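Notebook, workshop machines
20/05/2022

Continuing with the scheduled task that clears old temporary files on the Windows machines. The last entry was in November and I see now that I wrote too little in it, so I had to find out many things a second time. I will try to write more fully.

The situation at start. The machine we call Usodell (the older desktop by the window) has a small system disk, and it was nearly full again. Jurkent has the same Windows version and the same programs, but it has a larger disk and nobody complained. I wanted one task which runs on both without anyone being logged in.

First I looked at what the task from November was doing. In Task Scheduler the last result was 0x1 on Usodell and 0x0 on Jurkent. The history tab was empty on both because the history was not enabled. I enabled it with "Enable All Tasks History" in the right panel. This must be done from Task Scheduler started as administrator, otherwise the item is there but it gives an access error.

The 0x1 does not say much. It is only the exit code of the batch file, and the batch file ended with a copy command to the network share Khan. The task runs as SYSTEM, and the SYSTEM account has no mapped drives, so the letter K: does not exist for it. On Jurkent the copy line was commented out, I suppose by me, and this explains the difference. I changed the line to the full network path and gave the computer account of Usodell write permission on the log folder. After this the copy works.

Second problem. In the batch file I used %TEMP%. When I start it by hand, this is my own temp folder in AppData. When SYSTEM starts it, this is C:\Windows\Temp. So for six months the task was cleaning one folder and I was looking in another. To see it, I put this in the first lines:

echo %DATE% %TIME% >> C:\Tools\clean.log
whoami >> C:\Tools\clean.log
echo %TEMP% >> C:\Tools\clean.log

I leave these lines in. They cost nothing.

For the user folders I now use a loop over C:\Users and forfiles for the age:

for /d %%U in (C:\Users\*) do forfiles /p "%%U\AppData\Local\Temp" /s /m *.* /d -30 /c "cmd /c if @isdir==FALSE del /q @path" 2>> C:\Tools\clean.log

Remarks on this line, for whoever copies it:

In a batch file the percent sign is doubled, on the command line it is single. I forget this every time.

forfiles must not get a path with a backslash at the end inside the quotes. The backslash then escapes the quote and the error message speaks about an invalid argument, without telling which one.

The /d -30 means last modified 30 days ago or earlier. It looks at the modified date and not at the date when the file was put there. A file unpacked from an old archive can be deleted on the same night. This happened to a colleague with an installer he had unpacked in Temp. I told him not to keep things in Temp, but I also understand him.

When forfiles finds nothing, it writes an error and returns 1. So I put exit /b 0 at the end of the batch, after the copy line, and the copy line has its own check before it. Otherwise an empty folder looks like a failure in Task Scheduler.

Result on Usodell after the first run as SYSTEM: 1,460 files deleted, 900 MB free which was not free before. This is less than I hoped. The larger part is elsewhere, see below.

Test with the picture folder

I did not want to test the delete line on real data again, so I made a folder on the second partition and filled it with mixed files: text files, some zip archives, and more than 200 pictures from the old sample folder on Khan. Then I changed the modified dates with PowerShell:

Get-ChildItem D:\TestClean -Recurse -File | ForEach-Object { $_.LastWriteTime = (Get-Date).AddDays(-40) }

I left a few files with the present date, and they had to survive. First I ran forfiles with echo in place of del, and compared the list with what I expected. It was correct, except for files without an extension. The mask *.* does not behave in forfiles as it does in dir, and these files are left out. With /m * they are included. I corrected this in the line for both machines (the line written above is still the old version, please take /m *).

A few of the old files also stayed after the run, so their dates were not changed by the PowerShell line.

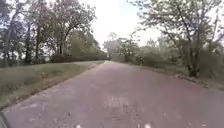 Paved path through trees.

The reason was the read-only attribute. PowerShell gave a red message for each such file, but I had scrolled past it. To remove the attribute before the test:

attrib -r D:\TestClean\*.* /s

And del does not remove read-only files without /f. I decided not to add /f in the real task. If somebody has set a file read-only, I prefer to leave it.

Where the space is

I ran a folder size listing on Usodell as administrator. The largest thing outside the user folders is the log folder of the backup program Ikent, which keeps a full log for every run and never removes one. In its settings there is a field for the number of logs to keep, and it was at 0, which means no limit. I changed it to 2 on Usodell. On Jurkent I did not touch it yet.

I did not delete the existing logs by hand. The program should do it itself at the next backup. To be checked.

Task settings as they are now, same on both machines:

Run whether user is logged on or not, account SYSTEM
Run with highest privileges - yes
Start in: C:\Tools (without quotes, with quotes it fails with 0x8007010B)
Run task as soon as possible after a missed start - yes
Stop the task if it runs longer than 1 hour
If the task is already running: do not start a new instance

Open points

Check the Ikent log folder after the next backup.
Set the same limit on Jurkent if it worked.
clean.log grows also, a little every night. It needs a line which renames it when it is over a certain size.
Export both tasks as XML and put them on Khan, next to the batch file.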